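Against the One-Sentence Pitch

Every January I promise myself I will stop helping people with their one-sentence pitches, and every January somebody sends me one before the tree is down. This year Iona Gillies got in early. Her novel is called Narar, it took her 6 years, and she wanted to know whether she could say "reckoning" twice in thirty words.

I told her she could not. Then I went for a walk and felt bad about the whole business.

I understand why the one-sentence pitch exists. Agents have inboxes. Editors have inboxes fed by agents. Someone has to get through all that before lunch, and a sentence is a humane amount of reading. What bothers me is how far down the road it has traveled. Writers now compose the sentence first and then go looking for a book to put under it. 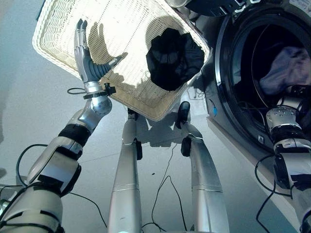 You can tell when this has happened. The opening chapter is terrific, the stakes are announced by page 5, and after that everyone stands in a kitchen waiting for the premise to come back. I read one of these last year with a heroine who had to choose between her sister and the sea. She chose on page 110. The remaining pages were weather.

Meanwhile the books I love best pitch terribly. Vasylyna Vakulenko's Ornia is 666 pages long and concerns a family that runs a ferry and argues about the ferry. That is my best effort. I have pressed it on half the people I know with that sentence, and I watch their faces go polite. The ones who read it call me late at night to talk about the uncle.

I once heard Vakulenko asked, at a festival, for her elevator pitch. She said she took the stairs. It got a laugh, but she had a publisher already, and it is easier to be funny about the elevator from the top floor.

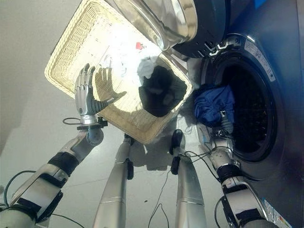

So I won't tell new writers to refuse. They would be right to ignore me. Iona needs her sentence, and it should be a good one. I would only ask that the people collecting the sentences remember what they are collecting. Vedum, the small press that took Ornia, used to ask for ten pages from the middle of the manuscript, with no cover letter and no comparison titles. You can't fake the middle. Either something is going on in there or it isn't.

They dropped the rule when submissions got too heavy, and now they want a sentence like everybody else — two if you're writing a series.

Iona's latest version arrived this morning. It's twenty-eight words and there is only one reckoning in it. It makes Narar sound like a thriller about a bridge. I've read Narar, and the bridge is in one chapter, and nothing happens on it except a very good conversation. I wrote back and told her to send it.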